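Forum > Automation > Safety and good practice
Thread: Wrist brackets with one screw fitted - ok to run?

eretti_floor
Our written rule says every hole in a bracket gets a screw before the arm is powered. Two people on my shift say one is enough for slow test moves over the bench. What do the rest of you do?

Rollholm118
Same rule at our shop, slow or not. A bracket on one screw can turn around it, and then your taught points are off. Fit both, mark the heads with paint pen, sign the sheet.
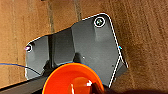 The other half of the rule is cables. Ours get tied down before the first move, and we recheck screws and ties every 1000 cycles. It takes nearly 6 minutes.

kombo_tech
I don't agree on the test moves. If nobody is inside the fence and there's no load, one screw at low speed is fine for checking reach. I've done it for years.

Rollholm118
Fine until somebody forgets and starts the full program. We had that happen in March.

kombo_tech
Then the sheet wasn't followed. That's a different problem.

skumonis_user
We went with a tag. Any missing screw means a red tag on the pendant and a 3 percent speed limit until it comes off. Not perfect - people do leave the tag on too long.

eretti_floor
The tag could work here. I'll put it in the draft and keep the full rule for production runs.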